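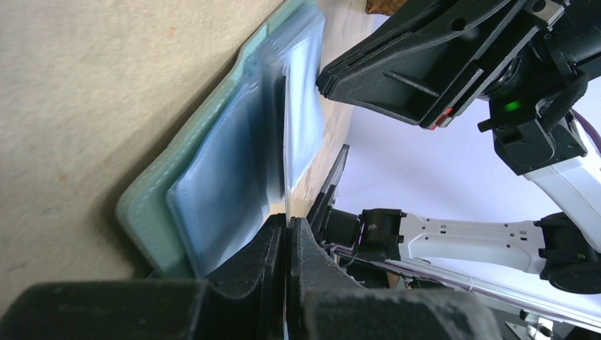 Jullham Library Services
Electronic Titles Help Desk — Ticket Record
Subject: Economics reference collection, chapters not opening
Opened by: Sawsan Boutros, Business and Economics Desk
Date opened: August 2, 2003
Priority: Normal
Status: Closed

Problem as reported
Readers using the Kernero edition of the Oosthuizen Handbook of World Trade are unable to open any chapter after chapter 8. The table of contents lists all 39 chapters. Selecting a later chapter returns the reader to the title page with no error message. The fault occurs on the public terminals and on staff machines. The printed edition is on loan and cannot be offered as a substitute.

Entry 1 — Help Desk
The fault was reproduced on a staff machine. Chapters on tariffs and exchange rates (1 through 8) open correctly. The chapter on customs unions and everything following it does not. The browser cache was cleared and the test repeated with the same result. Please confirm whether the statistical tables at the back of the volume are also affected.

Entry 2 — S. Boutros
The tables open, but only from the index. The links to them inside the chapters cannot be tested for the reason given above. Two instructors have assigned the chapter on commodity agreements and have asked when it will be available.

Entry 3 — Help Desk
Our account record shows a full subscription, renewed in March for the complete volume. The same title was checked through the Drolto catalog gateway, and the result was identical. The gateway is therefore not considered the cause. The matter has been referred to the publisher.

Entry 4 — Help Desk
The publisher replied that our account was carried over at renewal as a preview account. Preview accounts are limited to the opening chapters. The index is not covered by that limit, and this accounts for the behavior of the tables. The publisher has been sent a copy of our invoice and has agreed to correct the record.

Entry 5 — S. Boutros
Chapters 28 and 30 now open on the public terminals. Chapter 39 opens but displays without its footnotes.

Entry 6 — Help Desk
The missing footnotes are a separate fault, known to the publisher, and affect all subscribers. A new ticket has been opened for that item. Access to the remaining chapters was checked one by one and is in order. Instructors may be informed.

Resolution: Account type corrected by publisher. No change made to local equipment.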